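Section 7: Running the Kitchen Demonstration at an Open Day

Read Section 6 first. Everyone skips Section 6, and then they call Yoga Sinaga.

7.1 Before the doors open

1. Set the play kitchen against the wall and push down on the counter. If it rocks, shim it. The Prekosis arm will forgive a great deal, but a moving sink is asking too much.
2. Hang the wooden utensils under the hood.
3. Put the pot on the burners. The red glow is printed on. Visiting parents will ask.
4. Load the Hutapea task file and run it twice with the rope up.
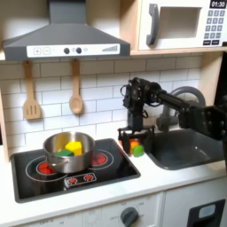
5. Set the speed to 51. Higher settings look better and end worse.

Note: The microwave says 01:30 at all hours. Do not schedule anything by it.

7.2 Letting a visitor choose the vegetable

1. Ask for one volunteer. You will get 8.
2. Have the child point. The child does not reach over the counter, and neither does the uncle who "works with these."
3. Park the arm (hold the gray key until it beeps) before you touch any food by hand.
4. Lay the carrot between the cooktop and the sink, at whatever angle you like. Crowds enjoy a bit of mess — so does Azlan Lubis, who wrote the grasp planner and would like it tested. 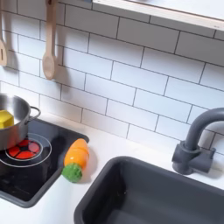
5. Step back behind the tape and press Resume.

Caution: Never press Resume while answering a question. At the June open day in Prestinstead, with almost 200 people through the room, Mabli Edwards did both and got a very long look from Rohani Kusuma.

7.3 If the arm stops over the pot

1. Wait for a count of seven. It may be thinking.
2. If it is still thinking, tell the audience it is thinking.
3. Press Stop, then Park. Keep your hands out of the pot until the arm is home. 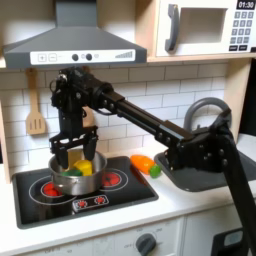 Photo: Marlina Lubis / Dovby

4. Restart from step 3 of 7.2. Applause at this point is normal and should not be taken as a sign of success.

Note: Log every stop on the sheet, including the ones you talked your way out of.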